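Feb 20, 2020

Renewal tracker, version 3. Reran the whole thing overnight with Aatos's fix to the delayed-viewing column. Clurka is up a little among adults under 50 and flat everywhere else. The model still thinks it gets canceled. The model also thought Roven would get canceled, and Roven has now been picked up twice, so I am treating its opinions the way I treat my uncle's.

Kohei asked why we weight the second half of a season more heavily than the premiere. Short answer: premieres are mostly marketing. Long answer is in the August notes, if anyone can read my handwriting. We have 711 seasons in the table now, of which 200 or so are missing at least one week. Haruna wants to drop those. I would like to keep them until we know whether the gaps fall on holidays – I suspect they do.
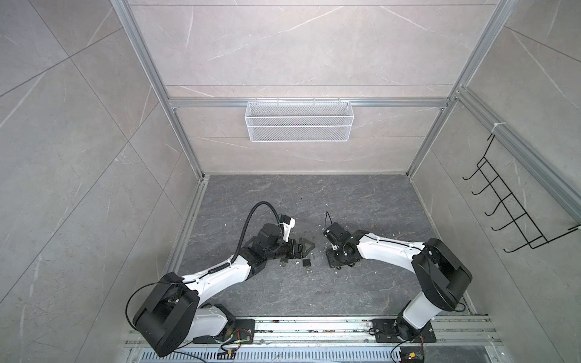 Genre tags are still a mess. Anjana and Reiko each tagged the same batch of pilots, and they agree on police shows and hardly anything else. Dircombe is down as comedy, drama and, in one cell, "sad." We need a rule for science fiction in particular, where Reiko goes by the plot and Anjana goes by the sets. Under Anjana's system, gray stone-look wall panels and a couple of robot arms reaching in from the corners make it science fiction, even if the whole episode is about a divorce. I have some sympathy for this. It is faster than watching them.

Row 2056 of the raw episode file is a duplicate of the row before it, same rating, different title. Left it in, marked yellow. Ask Aatos which title is right before the next run.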